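4.2 Planning around reflections on polished surfaces

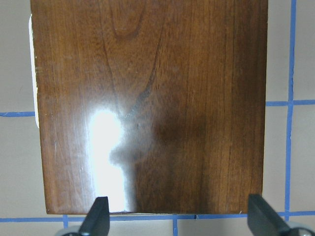

The planner described in Section 3 assumes that every pixel it receives is either surface or not surface, and for matte objects this has served us well. Glossy ones break the assumption in an interesting way, and we were delighted to find how much of the problem can be solved in software, with no change to the lamp or the lens. This section covers the reflection layer we added to Tradier, our perception stack, and how it talks to the Wornar planner.

A wrist camera facing a varnished board gets two kinds of bad evidence at once. The lamp bounces back as a white patch in which the wood grain all but disappears, and next to it sits a dark, soft-edged reflection that an ordinary segmenter is happy to call a hole or a second object (Figure 6). The dark one lies well inside the outline of the board, while the glare runs down to its lower edge. The outline itself is far more reliable: against a light matte table the bottom edge of the board stays sharp, and the blue tape grid gives us straight lines to check it against.

Tradier therefore splits its work in 2. An edge pass fits straight segments to the board and to the tape, and never looks at the interior. A surface pass labels interior regions as trusted, washed out or mirrored, using brightness together with the sharpness of the region's border. Wood grain has thin, crisp lines and keeps them from view to view; a reflection has blurry borders and slides across the surface when the wrist moves. We exploit this directly - the planner asks for 4 short wrist offsets before committing to a grasp, and any region that slides against the grain is dropped from the obstacle map.

We like this part of the design very much, as it needs no training data at all. The offsets are small enough to be folded into the normal approach, so the arm is already moving toward the board while the map is being cleaned up. Wornar replans after each offset and keeps the previous path whenever the new map leaves it clear.

We tested the layer on the Fisbridge bench with 600 recorded approaches to 24 polished boards. Replaying the same recordings with the layer turned off let us compare the two obstacle maps view by view. The most common error in the original maps was a phantom obstacle at the dark reflection, and it is exactly the error that sliding removes best. Washed-out regions are harder. When the glare reaches the edge of a board, the edge pass has to bridge a gap, and it sometimes joins the wrong two segments if a tape line runs close and nearly parallel.

Figure 6. Wrist-camera view of a varnished board on the taped table, with glare and a dark reflection inside the board outline.

The remaining failures are handled by the Yilma monitor, described next.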